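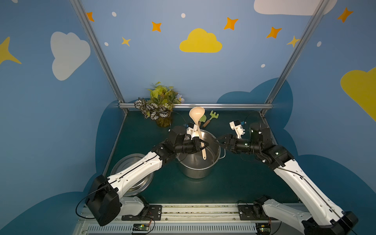
*Two-arm bench cell, ladle and stockpot job.*

**maltville_vidar** wrote (29/01/2023):

G'day all. Vidar Nyberg here, from the Maltville community kitchen side of things. We're putting together a budget for a two-arm cell like this one and I keep going back and forth on what to spend where. The arms are more or less decided. It's all the other stuff that's eating me – rails, frame, grippers, spares, and whether we pay for a bigger table now or regret it in July.

Quote from Samarakoon came in at $2197 for the frame, rail and mounting plates, and then $459 per gripper on top. Is that mad? I've only ever bought ovens.

---

**FarzanaG** wrote:

Not mad for the frame. If the plates are cut to your arm bases that's a fair price and you'll save yourself a weekend of swearing at a drill press. The gripper price I'd push back on. Ask if they'll do a set of spare fingers with each one, because fingers are what you'll chew through (we went through six in our first winter, mostly my fault).

---

**plurnitz_ash** wrote:

I'll disagree with Farzana on the frame, sorry mate. Buy the extrusion by the length and cut it yourself. Put the money into grippers, and get a spare whole one sitting on the shelf. A cell with one dead hand is a very expensive table.

---

**FarzanaG** wrote:

Ash, you own a drop saw and a shed! Vidar has a kitchen and a hire van.

---

**maltville_vidar** wrote:

Correct, and the van has to be back by four. OK, so next question, how strong do the grippers need to be? Our pots are big ones and I don't want to buy the light version and find it's only good for spoons.

---
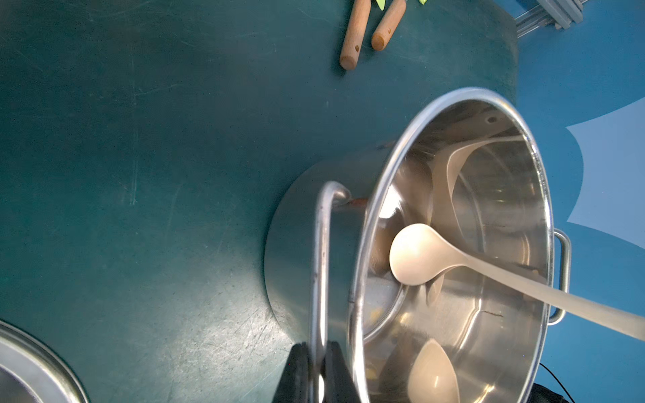 **s_mridha** wrote:

Payload is the number I'd sort out before you sign anything, and I mean payload at full reach, which is usually printed smaller. Write a list of everything you want handled and how you want it held, then weigh the worst of it with the bits inside. A stockpot taken by one side handle with a ladle lying in it is a very different ask from a ladle on its own, what with all that weight hanging off to one side of the fingers. Samarakoon will lend you a test gripper for a week if you ask nicely, or they did for us at Pekard. Take your own pot along!

---

**plurnitz_ash** wrote:

Agree with all that. Also budget for a tabletop you don't mind scratching. Steel pots getting dragged about will mark anything, and we replaced a lovely white bench that cost more than the controller.

---

**FarzanaG** wrote:

On that we're friends again. Get the surface as a separate line so you can swap it. Ours was $101 a sheet last time.

---

**maltville_vidar** wrote:

This is gold, thanks everyone. Going to ask for the quote again with spare fingers in it, a separate top, and the heavier gripper as an option. Still leaning towards their frame, sorry Ash. Shahnaz, do you remember if the loan gripper came with its own cable or did you have to buy one?

---

**s_mridha** wrote:

Came with one but it was short. Get the longer one, and ask for it in writing.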